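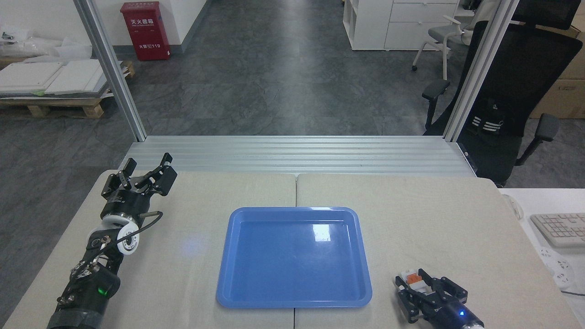

Left arm drifts off the tray after a few hundred cycles

Posted by jilel_bench

We have a two-arm cell that puts small parts into a blue plastic tray. The right arm picks the part up and the left arm handles the tray. After a restart everything lines up. By 225 cycles or so the left gripper comes down 4 mm too close to the near rim, always in the same direction. The right arm stays put. I have re-homed the left arm twice and the offset comes back. The table top is two panels with a seam down the middle, and the tray sits over the seam. Where would you start?

mindari2

Check the cable at the left wrist first. If it loops around the joint and has no slack, it pulls a little on every turn and can work the gripper mount loose. Power down, move the wrist by hand through its full range and watch the loop. Then put a wrench on the gripper mount screws. Ours at Rivham were finger tight after 3,310 cycles. Mark each screw head with a paint pen so you can see if it turns again.

Don't re-home until that's done, or you'll just save the error.

sombatkul_tech

could be the tray. they slide. tape it down and see

Posted by oldcell

Try the tape, it takes a minute. If the tray was the problem the right arm should miss too, unless it drops parts near the middle where you wouldn't notice.

I'd also check the seam. Lay a straightedge across both panels. If one sits lower, the tray can rock when the gripper touches it and creep a bit each time. We shimmed ours from underneath, then taught the four corner points again with the tray clamped. Save the old points under another name first.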